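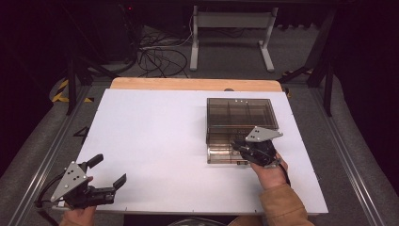
Bevitz hand-held gripper pair on a sorting job with a divided organizer box.

Home | Grippers | Stands | Spare Parts | Support

Bevitz Gripper Pair, item 3092

We love how quickly people get going with these! You hold one in each hand and do the job yourself, and the pair records the moves for your robot arm to learn from. Each gripper has two black fingers and a gray marker plate with three dots on top. Cables are 123 inches long (the 49 inch set is still in stock too). New batch from Hellström ships in September.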